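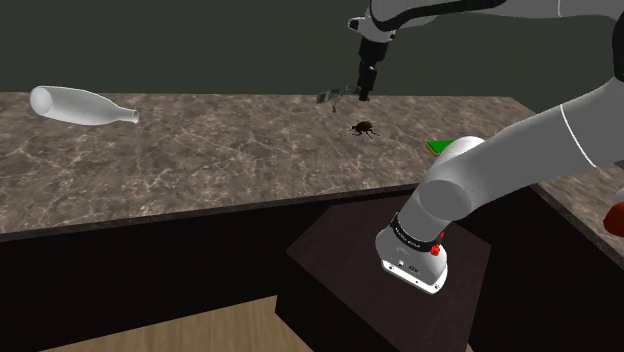

White robot arm on a dark brown pedestal (computer rendering)

How to prepare a business networking evening between two communities

Posted Aug 30, 2023

In July our association in Trerport held its first evening for small business owners from two communities which live near each other but seldom trade together. Several readers wrote to ask how they can do the same in their own town. I write down the steps as we did them, with the things I would change.

Step 1. Find a partner association
One association should not invite the other as a guest. Both must be hosts, and both names must be on the invitation in the same size. We made a one-page agreement with the Ikuvcombe traders' circle: who pays what, who speaks, who keeps the list of participants. Sign it before you book the room.

Step 2. Fix the budget
Our total was $3000, divided in two equal parts. The room and the food took most of it. Ask early about dietary rules. We ordered kosher and halal meals from two separate kitchens, and both needed 15 days of notice. Please do not leave this for the last week.

Step 3. Invite by trade
For the first list we only wrote down whom we knew, and it was full of lawyers. Then we began again and made a list by trade: printing, transport, bakery, bookkeeping, repair, clothing. We sent 179 invitations. In the message, ask three short questions:
What does your business sell?
What do you need to buy, or to learn?
May we share your phone number with other participants?

Step 4. Make the tables before the evening
Put 6 people at each table, three from each community, and read the answers from Step 3 when you choose them. A person who sells packaging should sit near a person who needs it. Write the name and the trade on the card, in large letters. The title is not necessary.

Step 5. Keep the speeches short
One welcome from each host is enough. After this, we had one talk by the owner of Vernorus, a delivery company which started with a single van. The talk was good but it was too long, and the soup waited. I would ask the speaker to finish before the food is served.

Step 6. Change places once
After the main course, half of the guests at each table move to the next one. Announce it at the beginning, so that people do not feel disturbed in their conversation. Leave the water glasses and take only the name card.

Step 7. Write to everybody afterward
Send the contact list within two days, only with the numbers of those who agreed. We used the Nedelcu mailing form, but an ordinary email is also fine if you hide the addresses. Add one question: with whom do you want to speak again? The answers are very useful when you prepare the tables for the second evening.

If your association would like a copy of our agreement or the invitation text, please write to us through the contact page and tell us in which town you are.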